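Minutes, Kolemberg Street Tenants' Association, December, 7:15 p.m.

Present: A-yeong Myung (chair), Naheed Yousafzai, Tariq Awan, Danish Ansari (minutes). Zeeshan Mughal arrived during item 2 and asked for item 1 again.

**1. Last month's minutes.** Approved, after Tariq had "shouted" changed to "remarked."

**2. Laundry room.** The quote for two new dryers is $2,987. The laundry fund holds $1,269. A-yeong wondered if one dryer might be enough, and was given several opinions at once.

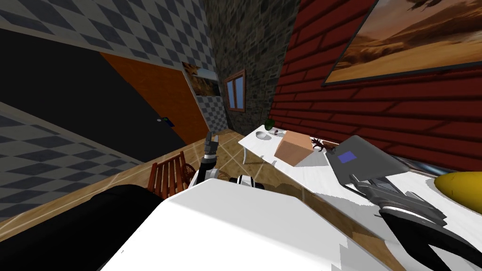
Naheed said one dryer for 45 apartments was how we got the fistfight in the first place, and she would sooner hang her sheets in the lobby. Tariq remarked that she already does.

**3. Dryer vote.** One dryer now, the second when the fund allows. Carried 3 to 2. Naheed's objection is recorded here at her request, and at some length in an email to all residents.

**4. Bike storage.** Lock replacement came to $239. Zeeshan has the receipt somewhere.

**5. Other business.** The hallway smell on four. Put off again.

Closed 9:40 p.m. Zeeshan to find the receipt.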